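Deltton Community Help > Home Office > Desks and Surfaces

Optical mouse skips on polished marble table. Fix without a big desk mat?
Posted by Elīna Lūse, 2019-06-03

I moved my home office to the dining table last month. It has a gray marble top, polished, and my mouse does not track well on it. The pointer sits still for a moment and then jumps. It is worst when I make small movements, such as selecting a single cell in a spreadsheet. If I put a magazine under the mouse it works normally, so I do not think the mouse is broken. 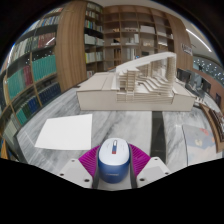 The mouse on the marble top.

What I have tried so far:
New battery.
Wiping the sensor window with a dry cotton swab.
Moving the receiver to a front port on the computer.
Turning the pointer speed down. It still jumps, just not as far.

The table is used for dinner every evening, so whatever I put on it has to come off again. I would also like to avoid anything with adhesive. The person who sold us the table said it was sealed but did not say with what. Is there a thin pad that works on stone, or should I buy a different kind of mouse?

3 replies, sorted by oldest

Margus Kļaviņa
Get a mouse pad. Any of them will do.

Esther Ndung'u
Your magazine test already answers most of it. An optical mouse takes pictures of the surface under it and compares one to the next. It needs fine texture to do that. Polished stone reflects the light evenly, and a clear sealer on top makes it harder still. You may find it tracks better over a vein than over a plain patch, which gives you jumping as you cross from one to the other.
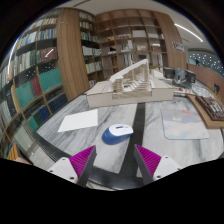
2 min read

You have two reasonable choices.

The first is a thin pad. For a table that gets cleared every day I would use a hard plastic sheet with a matte finish, or a thin cloth pad with a rubber base. Cloth is quieter. Before you leave any rubber on the marble, ask the seller whether the sealer is safe with it. Some rubber backings leave a dull mark on stone after a few months, and on a light gray top you will see it. I had this happen on a windowsill. A poultice from the stone shop took most of it out, but it took 9 days under plastic wrap. If you pick the pad up each night the risk is lower. A sheet of felt under it also works, although the pad will slide a little.

The second is a mouse with a sensor made for glass and gloss. They cost more. I paid 65 dollars for mine and it works on my kitchen counter, which is polished granite. I can't promise it will work on your table. Buy it from a store that takes returns and test it on the plainest part of the stone.

I would not sand, etch or wax the marble to give it texture. I have seen that suggested on other sites. Wax will build up on the feet of the mouse, and etching is permanent.

One more thing to check is the feet on the mouse you have now. If they are worn or have crumbs stuck to them, the sensor can sit at the wrong height. Clean them with a damp cloth and let them dry.

Rasmus Rebane
Agree with Esther on the rubber. I use a leather placemat from Hirness, smooth side down. It was sold for plates but it is thin, it tracks fine, and it goes in the drawer with the others at dinner time. Check that the dye doesn't transfer first. Leave it on a damp white paper towel overnight and look at the towel in the morning.

Elīna Lūse
Thank you. I cleaned the feet and it made no difference, so I will try a placemat before spending money on a new mouse. I have written to the seller about the sealer.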